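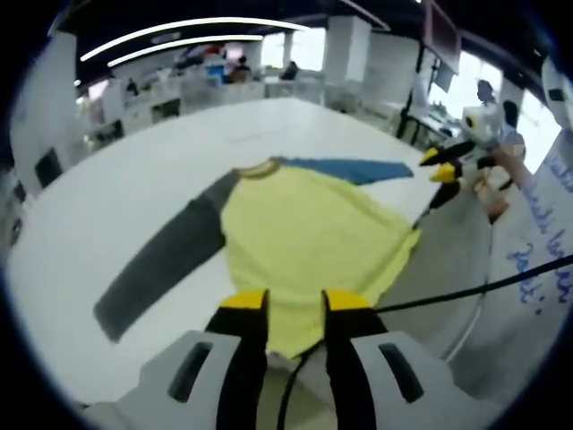
3.2 How people lay out a T-shirt before folding

I'd always thought the fold was the hard bit of doing the laundry. Then I spent most of May at our Plillcombe site looking at T-shirts on tables, and I've changed my mind! What really eats up the time is the laying out (we call it the "spread"), and odd-coloured tops are a lovely way to study it.

Figure 4. A colour-blocked T-shirt during the spread: yellow body, one dark grey sleeve, one blue, still askew and partly rumpled.

With sleeves that don't match, I can tell left from right at a glance, so my notes on the order people work in are far tidier than they were for plain white tops. We logged 3558 spreads across 17 garments, and in 70 per cent of them people went for the hem before they touched a sleeve. Umut Tokgöz, who coded the other half of the set, reckons that's habit from hanging washing on a line, and I'm inclined to agree (my mum does just the same).

Collars were more of a muddle. We had two rules for when a collar counts as straight, and I come back to both in Section 3.3.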